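Keys and Small Things: Handout 2
Household Order, evening course at Brilwood
Mon 21 August

Before we start

Hi again! Bring your keys tonight, all of them, even the ones you haven't used since you moved. We have 70 minutes and I talk fast, so these notes are mostly so you can stop scribbling and listen (or play with your keyrings, I won't mind).

Last time was drawers. Tonight is keys, and I picked keys because they're small, we touch them every day, and most of us have never once sorted them. When I cleared out the old Besnard building in July I ended up with 192 keys in a cookie tin. I could match 80 of them to a lock. The rest are still in the tin — yes, I know.

The everyday set

My rule is that the set you carry should be short. Front door, car, maybe the mailbox. If it has a big dark fob, great, put it down on something pale when you come in and you'll spot it from across the room. A black fob on a dark shelf is how I lost a whole morning once. 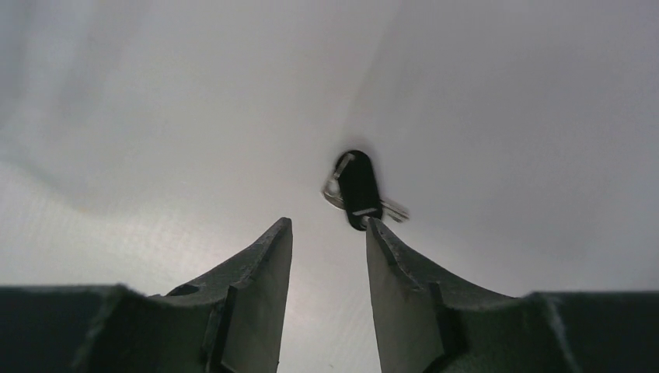

But what if you need the shed key every weekend, one of the July group asked, do you really take it on and off the ring each time? I wouldn't, my nails would never forgive me. Leave it on its own little ring and clip it to the everyday set on Saturday, then unclip it when you're done.

Rings, loops and holders

Split rings multiply. You add one to hold a tag, then one to hold the first ring, and before long you're carrying more ring than key. Lay the bunch flat and follow each loop with a finger. If it only holds another loop, off it goes. A spoon handle will open a stiff one.

I do like a splash of color on the holder itself, and bright yellow is my favorite because it shows up in the bottom of a bag. Silver on silver on silver is hard to read at a glance, so give your eye one thing to grab.

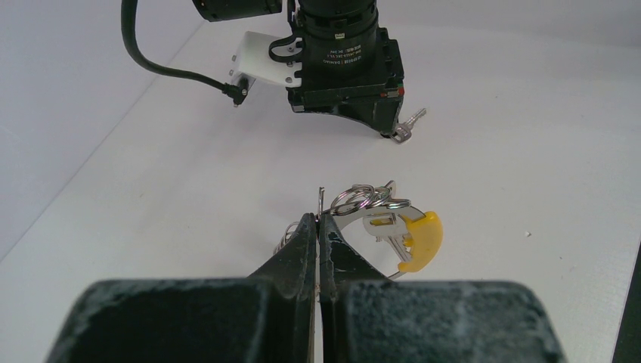 The landing spot

Pick one place, near the door, and keep it for keys and pocket things only. No mail! The Kundine tray some of you asked about is fine, so is the Prosness bowl, so is a saucer. What matters to me is that it's light colored and that you can see into it while you've got your coat on.
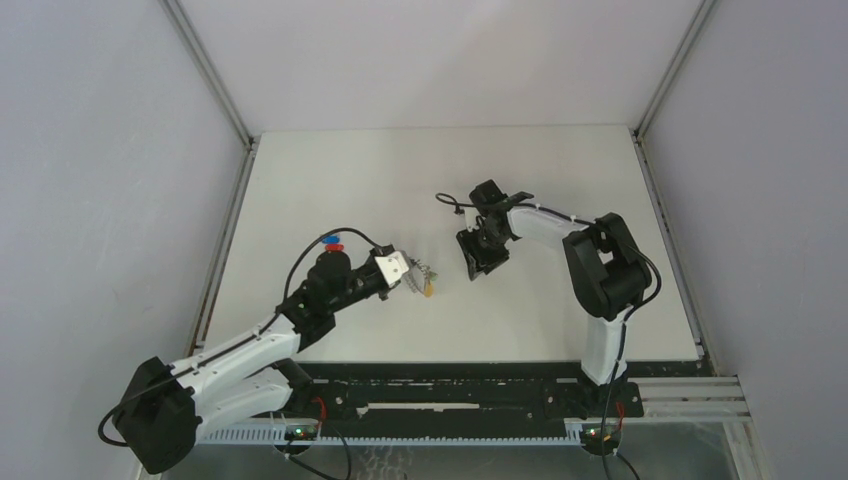
Color coding works best when you stop at two or three colors. I've seen people buy a whole rainbow of tags and then need a chart to remember that teal means basement. Red and blue are a good pair to begin with. Even small as they are, the red thing and the blue thing behind it read as two separate items against all that white, and that's the kind of contrast you want between home keys and work keys. Write down which is which, once, and tape it inside a cupboard door.

For next week

Sort your bunch and bring the leftovers in an envelope. Put a question mark on anything you can't place, and try it in every lock you own before you come — sheds, suitcases, bike locks, all of it. We'll do labels and spares, and I'll bring the cookie tin.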